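片付け作業用の双腕セル、運転時間が579時間になったので定期の手入れをした。自分の覚え書きを兼ねて、手順を順番に投稿していく。

まず電源。制御ソフトから両腕をホーム姿勢に戻し、止まったのを見てから主電源を落とす。うちのセルは先に電源を切ると腕が自重で下がる。机の手前側に何も置かないのはこのため。

次はケーブル。手首まで行く黒いケーブルは、肘の外側で300 mmの余りを取ってある。短いと手首を回し切ったときにコネクタが引っ張られる。長いと輪が机の縁に引っかかる。前回は短すぎた。

余りの長さは腕を伸ばし切った姿勢で測る。ホーム姿勢で測ると必ず足りなくなる。3月にこれで左のコネクタを一つだめにした。交換部品はJusteroから取り寄せて、届くまで右腕だけで動かしていた。

結束は面ファスナーの帯で留める。樹脂の結束バンドは締めすぎるし、切るときに被覆を傷つける。関節をまたぐ場所では留めない。

グリッパの指先。黒い部分は消耗品として扱っている。中性洗剤を薄めた布で拭き、乾いた布でもう一度拭く。アルコールは表面が白っぽくなったので使うのをやめた。

食品を並べる課題の日は、指先の汚れが早い。油がつくと透明なトレーやカップが滑る。制御値をいじる前に指先を拭く。これだけで直ることが多い。

指の平行は、閉じた状態で紙を挟んで確かめる。先端だけで挟んでいるなら取り付けねじを緩めて合わせ直す。今日は右がわずかにずれていた。左はそのまま。

ねじは締めたあとに白いペンで合いマークを引く。Kratochvílさんが入れてくれたやり方で、緩みが一目でわかる。古いマークは必ず消してから引く。二重になっていると、どちらを見ればいいのかわからない。

机の上のマット。ずれると置き場所の基準が全部ずれる。裏を拭いて、手前の辺を机の縁と平行に合わせる。許容は2 mmまで。位置決め用のテープが弱っていたので貼り替えた。

照明も触った。デスクランプの傘の向きが変わると、透明な容器の写り方が変わる。関節を締めて、支柱の角度を記録した表に合わせる。電源コードは机の左側に逃がす。腕の動く範囲には通さない。

頭部カメラのレンズはブロワーで吹いてから専用の布。先に布で拭かないこと。確認用の映像で机の縁が水平になっているか見る。今日はカメラのねじには触っていないので、再校正はなし。

電源を入れて暖機。荷物なしで5分、ゆっくり往復させる。この間は音を聞く。左の肩に前から小さな擦れる音があり、グリスを足したら小さくなった。完全には消えていない。次回も見る。

暖機のあと、物を並べて動作確認。容器、トレー、紙袋、食べ物。軽いものと硬いものを混ぜるのは、つかむ力の設定を一度に見たいから。ハサミを出すときは刃を閉じて置く。

机の上の並びと、左腕の黒いケーブルの様子。 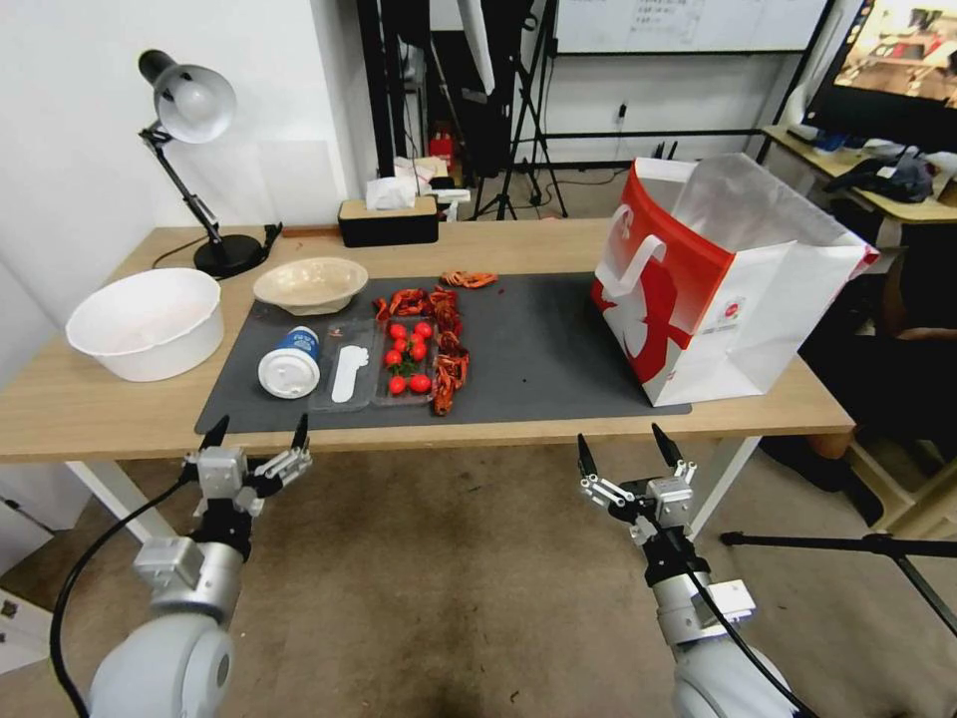
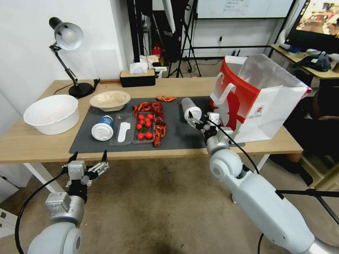
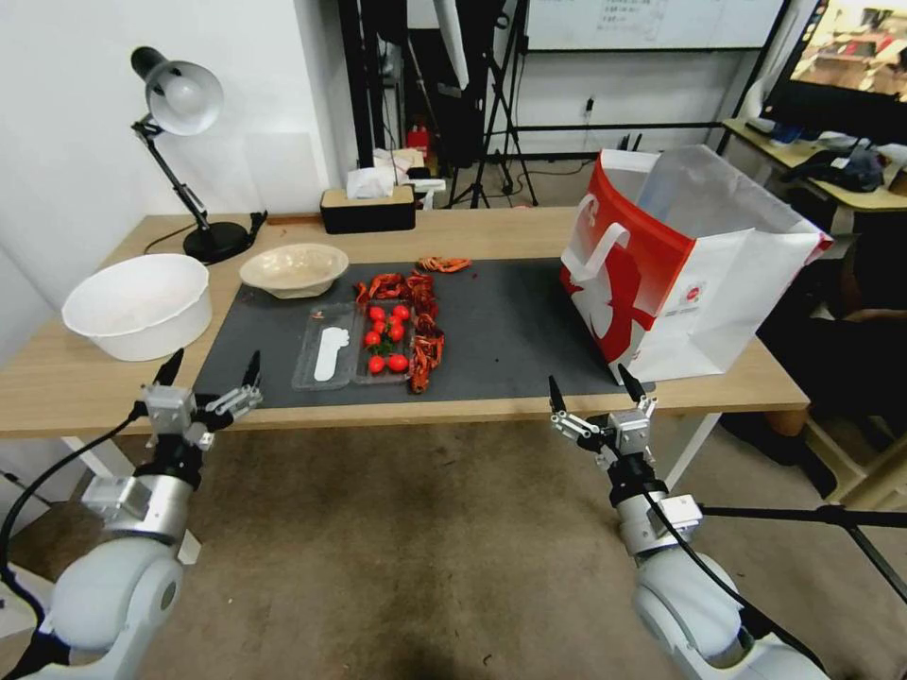
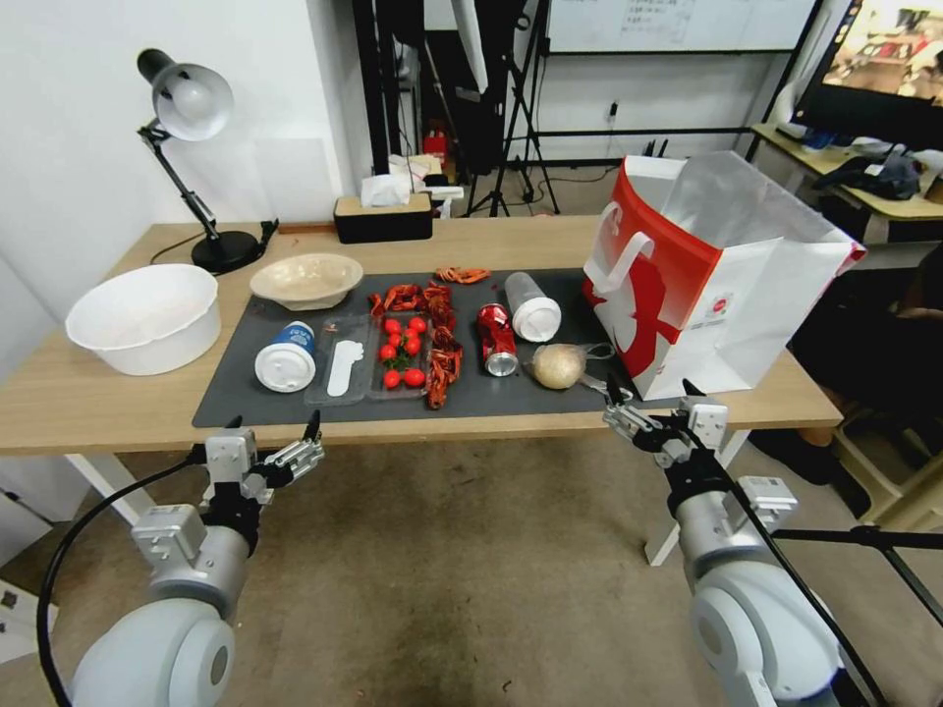

Hsiu-ying Chow
Stellau 双腕セル保守担当

2枚目は右のグリッパが透明カップをつかんだところ。カップは横倒しで、白いふたが付いている。合わせ直した指を見るには、この形が都合がいい。丸いものは先端だけで挟むと逃げる。

4枚目のネットに入った玉ねぎのような丸いもの、あれが個人的には一番気を使う。網に指先が引っかかると、放すときに一緒に持ち上がる。開く幅を大きめに取って、放してから真上に抜く動きにしている。

つぶれた赤い缶も4枚目にある。缶は縁が鋭くなっていることがあり、指先に細い傷が入る。缶を扱った日は終わりに爪で軽くなぞって傷を確かめる。深ければその場で交換。

ザリガニの殻は細かいかけらが出る。マットの上に赤い粒が残っていたら、次の並べ直しの前に拭き取る。かけらが指の間に入ると閉じ切らず、エラーで止まる。粘着ローラーを試したが、マットの表面が毛羽立ったのでやめた。湿らせた布がいい。

残りの宿題。左肩の擦れる音、指先の予備の発注、手前の黒いバーの固定具の増し締め。バーは右腕の近くを通っているので、ケーブルとの当たりも一緒に見る。

記録はHájekさんの点検表に書き込んだ。次に触る人は、作業の前に表の一番下の行だけ読んでおいてください。右の指は今日合わせ直したばかりなので、次の運転のあとに合いマークを見てもらえると助かります。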